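Equipment Planning Group, Metevcombe site
Minutes of meeting held September 9, 2026

Chair: Deepika Varghese

1. Minutes of the previous meeting
Approved with one correction: the Padent quote excludes freight.

2. Second two-arm bench unit
Two quotes received. Clondow: $1,436 per arm, spare servos extra. Padent: $1,133 per arm, lead time up to 23 working days. Both fit the existing mounting rail pattern. The group preferred Padent on price, subject to written confirmation of the gripper finger dimensions.
Action: D. Varghese to obtain confirmation before the order is placed.

3. Spares and cabling
$400 approved for servos, fingers and cable clips. Request for a second power supply deferred to the April budget round.

4. Snack packing task
Work continues on the current bench unit with mixed bars and bags. Wrapper stiffness varies between products, and one grip force setting will not cover all of them. Weerakoon has offered a force-sensing finger set on loan. Loan terms to be reviewed.
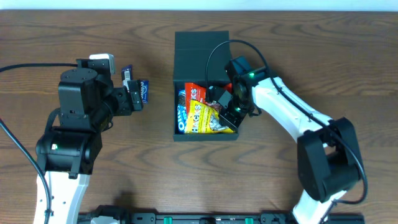
Fig. 1. Item 4, two-arm unit with snack box. Bar held in left gripper.

5. Bench space
The second unit needs its own table. Facilities to advise on outlets along the north wall. Existing table to stay where it is.

6. Other business
Purchase order template has changed. Old forms will be returned unsigned.

Next meeting: date to be circulated.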